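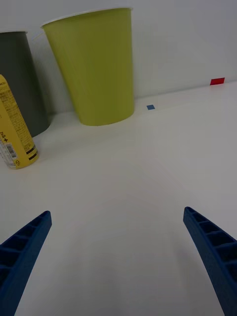

A white tabletop at Gutero.

Gutero Restaurant: Frequently Asked Questions

Last updated Monday, May 18, 2026

Do I need to book?
Bookings are recommended for dinner and for Sunday lunch. A small number of places are kept for guests without a booking and are given out in order of arrival. Reservations may be made by telephone or through the booking form, and open 15 days before the date requested.

How long will my table be held?
Tables are held for 15 minutes after the booked time. Guests who expect to be delayed are asked to telephone the restaurant. After that period the table may be offered to other guests.

Do you accept large groups?
Groups of up to seven may book in the usual way. Larger groups are asked to write to Dilani Howlader, Reservations Manager, and will be served from the set menu. A deposit is payable when the booking is confirmed and is taken off the final bill.

What is your cancellation policy?
Bookings may be cancelled or changed without charge up to the day before the visit. Deposits for larger groups are refunded in full if notice is given at least five days in advance - after that they can be moved once to another date but not refunded.

What kind of food do you serve?
The kitchen is led by Consuelo Palomino and serves Spanish dishes, with an emphasis on rice, grilled fish and slow-cooked meat. The menu changes with the season. The current one runs until the end of June. Rice dishes are prepared to order for a minimum of two people and take longer than other main courses.

Is there a set lunch?
A set lunch of two or three courses is served from Tuesday to Friday. It is not available on public holidays.

Can you cater for allergies and special diets?
Yes. Please state any allergy when booking and again to the member of staff who takes your order. A written allergen list is available for every dish. All food is prepared in one kitchen, and the restaurant cannot guarantee that any dish is completely free from traces of nuts, shellfish or gluten. Vegetarian dishes are always on the menu. Vegan guests are asked to give one day's notice.

Are children welcome?
Children are welcome at lunch and until 8 pm in the evening. Half portions of most main courses can be provided. High chairs should be requested at the time of booking.

May I bring my own wine?
Guests may bring their own wine on Tuesday and Wednesday evenings. A corkage charge applies to each bottle. Spirits and beer may not be brought in.

Is service included?
Service is not included in menu prices. A discretionary charge is added for groups of five or more and will be removed on request. All of it goes to the staff.

Is the restaurant accessible?
The entrance, the main dining room and one toilet are on the ground floor, without steps. The Cárdenas Room, used for private meals, is on the first floor and is reached by stairs only. Assistance dogs are admitted throughout.

Is there parking?
The restaurant has no car park of its own. Bus 191 stops outside the door, and street parking is free after 6.30 pm.

Do you sell gift vouchers?
Vouchers may be bought at the restaurant or by telephone and are valid for one year. They can be used for food and drink, but cannot be exchanged for cash.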